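4.2 Who does the tidying now

When the two-armed cell arrived at the Comholm site in July, staff were told it would take over the handling of small soft goods and leave them free for "higher-value tasks". These have yet to be listed. What the packers do at present is set out work for the arms, watch, and set it out again. We logged 281 such resets over 12 shifts, none of which appears in the job description Plisum drew up.

Soft rings with trimmed edges are a fair test of the arrangement, as the trim gives a gripper plenty to get wrong. White ones are handled with both arms (Figure 3a).

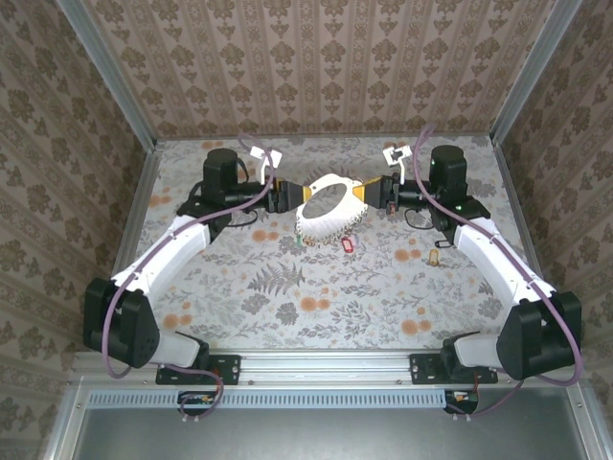 It's faster than me on a good day, but I never had to be stood over, one packer wrote in the comments box of our survey, and several others made the same point with less restraint. Supervisors saw it differently. To them, standing over the arms was light duty, and they had begun to give it to whoever complained of a bad back.

Figure 3b has the left arm at a dark brown ring lying tilted on the mat, the right gripper pointing towards it. 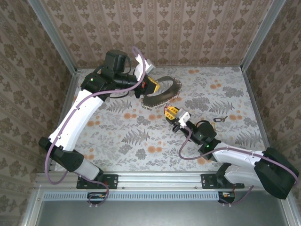

L. Toprak, Research Fellow in Work and Organisation (corresponding author)

Watching turned out to be tiring in its own way. Packers spoke of up to 20 minutes as the limit before their attention went – the rota allowed for an hour. Stekport, which services the cell, has since asked for a named watcher on every shift. The post carries no extra pay.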